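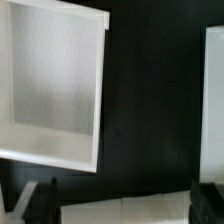

Noguchi Overshirt, Cotton Twill
Style 1001 – Men's and unisex outerwear

The Noguchi is a mid-weight overshirt cut from 400 gsm cotton twill. It is intended as an outer layer in spring and fall, or as a middle layer under a coat. The pattern was drafted by Hatsue Ueda and replaces the earlier Bidar overshirt, which had a dropped shoulder and a longer hem.

Construction
Side seams and armholes are flat-felled. The collar stand is interlined with woven cotton. Bar tacks are placed at both ends of each pocket opening and at the top of the side vents. Stitching is polyester-core thread, color matched except at the cuff, where a lighter shade is used.
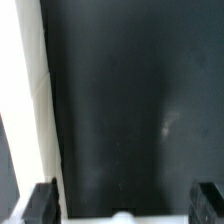 Dark gray panel with a matte surface, unevenly lit.

Fabric and care
Shell: 100% cotton twill, garment washed. Pocket bags: 100% cotton poplin. Machine wash at 30 °C with similar colors, inside out. Do not bleach. Line dry. Warm iron on the reverse side if required. Residual shrinkage is under two percent in length after the first wash – size up if you plan to tumble dry.

Sizing
XS to XXL. The body is straight with no waist shaping. Sleeves are set in and finish at the wrist bone on most wearers. Customers between sizes who intend to wear it over a sweater should take the larger one. Finished measurements are given on the size chart and are taken with the garment laid flat and buttoned.

Colors
Slate, Ecru, Bottle. Ecru is undyed and may show small flecks of cotton seed. Bottle is reactive dyed and will fade slowly at the seams and pocket edges.
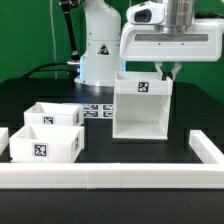

White robot arm on a black tabletop, green backdrop.

Details
Seven front buttons, corozo, four-hole
Two chest pockets with flaps, two side-entry hand pockets
Adjustable cuff, two positions
Locker loop at back yoke
One spare button sewn to the inner placket

Availability
The current run is 1000 pieces, sewn at the Pallusitz workshop. The next run is planned for April. Unworn items may be returned within 30 days with the tags attached. Repairs to seams and buttons are handled by Florante Marquez in the alterations room; enclose the style number and a short note on the fault.

Page updated October 20, 2021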